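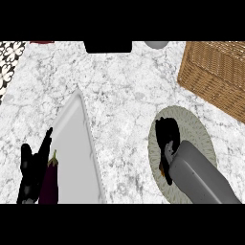

Does a family have to write the obituary themselves, or can someone else do it?

Anyone the family trusts can write it, as long as one relative reads it over and says it's okay before it goes out.

I get asked that one a lot, usually in the grocery store parking lot by somebody who is trying very hard not to cry, so I figured it was time to put it in the newsletter. I've been helping people in Tillman with their obituaries for 20 years now (it started with my own dad's, and then a neighbor called, and then her cousin called) and I have opinions!

First thing: call the funeral home and ask what they already have. They'll have the full name, the dates and the service details from the paperwork, and you don't want to type those from memory at one in the morning. I once put down the wrong birth year for a man whose sister had been lying about both their ages since high school. She was thrilled. The rest of the family, not so much.

Then sit down with two people who knew the person in different ways. When I wrote the one for Pylyp Hrytsenko last November, I talked to his daughter Marichka Stetsiuk and to Matvii Nazarenko, who drove with him on the Pritdale route. Marichka gave me the family part, the names and the towns and who was married to whom. Matvii told me Pylyp kept a harmonica in the glove box and played it at every railroad crossing, badly, until the train went by. Marichka had never heard that! It went in, right after the part about his being married for 44 years, and people were still bringing it up at the lunch after the service.

Survivors are where feelings get hurt, so go slow there. Write every name on a sheet of paper and have somebody from each side of the family check the list. Stepchildren, the longtime girlfriend, the grandson who spells it Bryan with a y. If there was a divorce, ask what the family would like and then do that, and keep your own views to yourself (I'm talking to me here).

You don't have to say how the person died. "After a long illness" is fine, "suddenly" is fine, and leaving it out altogether is fine too. Same with "passed away" or "died." Larysa Yatsenko and I have been arguing over that for years. She likes "died" because it's plain, I go with whatever word the family has been using at the kitchen table, and we are never going to settle it.

A few odds and ends. Leave the home address out, and the mother's maiden name if it worries you, and the exact birthday too if you'd rather just give the age. If you're asking for donations in place of flowers, call the place first so they know to expect them and can tell you how checks should be made out. Read the whole thing out loud before you send it. You'll hear the missing word, I promise. And save a copy somewhere, since a cousin will want it in five years for the family tree.

Papers mostly charge by the line or by the inch, so ask for the price up front and ask about the photo separately. Lots of families run a short notice in print with just the name, age, town and service time, and put the long version on the funeral home's website, where you can go on about the bowling team as much as you like.

Khrystyna-Mariia Dovhaniuk has typed up my blank fill-in sheet, the one with spaces for schools, jobs, church, military service and pets (yes, pets), and there's a stack of copies at the front desk in the Akness building. Take one home even if you don't need it yet. I filled mine out last winter and had a pretty good time doing it, except I still can't decide whether to list my middle name.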